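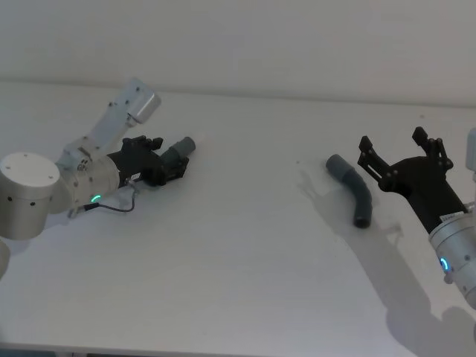 M. R. Amadi

Chapter 5
Joining Pipe: Straight Pieces and Elbows

Sooner or later every run of pipe has to turn a corner, and that is where most beginners (and I was one of them, for longer than I like to admit) come to grief. A short straight piece of gray pipe and a plastic elbow look like the simplest things in the shop. You would think that a person could put one into the other without a whole chapter on the subject! But I have taught this course at the Gitero workshop for 19 years, and I still spend the better part of a week on it, and I still enjoy it.

We will go slowly. First we will look at the open end of a pipe and learn to tell a clean cut from a ragged one, by eye and then with a fingertip. After that comes the dry fit, in which the two pieces are brought together with no cement at all, so that you can find out how far the pipe goes in and which way the elbow wants to point. Give yourself a clear, pale tabletop for this, and good light. Small parts have a way of hiding among tools.

You will need two or three short lengths of pipe, an elbow to match, a soft pencil and up to 30 minutes without interruption. Please don't open the cement yet, however tempting it may be. That belongs to Section 5.4, and the practice pieces from this section will be used again there.

5.1 Looking at the End of a Pipe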